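The pantry method, month one

I should say up front that I don't trust any storage system that starts with throwing out the packaging. Packaging has the date on it. It has the cooking time on it. Then somebody on the internet tells you to tip it all into matching tubs and write PASTA on the front, as if you couldn't tell.

But Melaniia Pylypenko swears by it, and she lent me her copy of the Prallis booklet, so in June I gave in and did one shelf. Snacks only. The booklet wants you to "decant by category" and promises you'll get back 34 percent of your cupboard. It doesn't say who measured that, or whose cupboard.

I bought 4 tubs from Prolness to start with. They stack, I'll give them that. They also show every fingerprint, and the lids need a firm push at all the corners or they sit up on one side. A bag of chips doesn't fit in the medium one, whatever the label says. You end up with a tub of chips and a third of a bag left over, which now needs its own clip. So that's two things on the shelf where there used to be one.

My other complaint is staleness. The booklet says tubs keep things crisp for 12 days. Fiachra Lenihan tried it with pretzels and gave up well before that – he went back to rolling down the top and using a clothespin, same as his mother did.

What I do now is leave the snack in its own bag and stand the bag in the tub. It's not in the booklet. The bag has to be pulled out flat along the top first or it won't go in upright, and crinkly ones fight you.

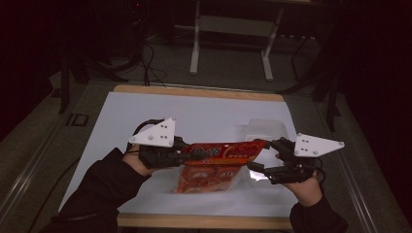 Red snack bag held out by both ends, lidded tub behind it.

The crackers have stayed in their box. I'm not doing the flour until I hear from a person who's done flour and still likes it. Melaniia says the baking shelf is where it really pays off, but she said that about the snacks too.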